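Workshop notebook, Gellton bench room
December, started 8:40 in the morning, coffee already cold

Packing day, or what was supposed to be packing day. I spent most of it on bags and trays, so this entry is going to be about bags and trays. Golnar, if you're reading this to find out where the tape gun went, skip to the end.

Where we left off

The Swanson order is 300 sample sets, and every set is one clear tray inside one clear bag, plus the card and the little cloth. Last week I got 57 of them done and was very pleased with myself until I stacked them in the carton overnight and came back to a slow landslide. The trays are slippery, the bags are slippery, and slippery on slippery in a tall box is a bad idea. I took them all out again this morning and laid them flat on the long shelf, so the first hour of the day went to undoing work. Oh well!

I tried three ways of putting a tray in a bag, and I want them written down before I forget which one I liked.

First way: tray flat on the table, bag pulled over it like a sock. Fine for the first ten or so, then my thumbs start to complain. The rim catches on the bag mouth at the corners every single time, even though the corners are rounded, and if you pull harder you get a stretched white mark in the plastic that never comes out. Two bags went in the trash that way.

Second way: bag flat, slide the tray in from the short end. Much nicer. The trick is to open the bag all the way first and get a bit of air in it (blow on it, wave it, whatever you like) so the two sides quit clinging to each other. I did 14 in a row without a single white mark and felt like a professional.

Third way: stand the tray on its edge and drop it in. Looks quick, and it is quick, but the card slides down to the bottom and bends. I'd use it for trays with no card and that's all.

So it's the second way from here on. I'm going to say it again so that future me doesn't start experimenting: bag flat, open it up, tray in from the short end, fold the flap, tape.

Static

This is the real enemy. It's dry in here in December and the bags stick to everything - the table, my sleeve, each other, the underside of the tape roll. I ran the little Nasero humidifier on the windowsill from nine until lunch and I think it helped, but I also wanted it to help, so don't take my word for it. Wiping the tabletop with a barely damp cloth definitely helped for a few minutes at a time. The damp cloth lives in the blue bucket now, please don't use it for coffee.

One more thing on the bags. The Zendum ones are thinner than the old ones and you hear it right away, they crackle instead of rustling. They fold better at the flap, but they're a pain to get open, and if you grab a stack you will always come away with two. I fan the stack like playing cards before I start and that mostly fixes it. I still checked every set for a double bag before taping and pulled out a few.

Picking the bags up

Golnar asked me why I fuss so much over where to take hold of a bag. Fair question! If you pinch it in the middle of one side, the whole thing folds up around the pinch and you have to shake it out again before you can do anything with it. If you pinch near a corner, with only a little plastic in the grip, the rest hangs down more or less flat. I've been telling everyone "little pinch, near the corner" and I know I sound like somebody's aunt.

The tray should be waiting on the table before you pick up the bag, close enough that you don't have to reach across. I had mine too far back at first and kept dragging the bag over the rim. The pale wood is also not much help when you're hunting for something see-through, so go by the bright line along the rim, it's the easiest part to spot.

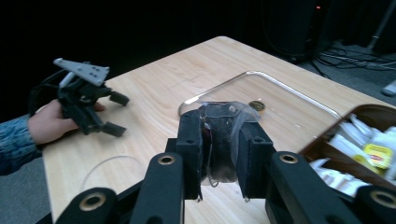
Leftovers and where things went

Done by the end of the afternoon: 70 sets, taped and lying flat on the long shelf, cards facing up. I'm counting the redone ones in that, so don't add them twice.

The carton question is still open. I want to try a sheet of brown paper between layers, and if that doesn't hold I'll go to shallower cartons and we'll pay a bit more for shipping. Need to ask Swanson if they care which.

We're fine for trays. We are not fine for tape, there's one full roll and one that's nearly at the cardboard.

Golnar: the tape gun is on the hook behind the door, under my apron. Sorry! The spare blades are in the mint tin, second drawer.

Tomorrow: fill the humidifier before starting, cut the brown paper, order tape.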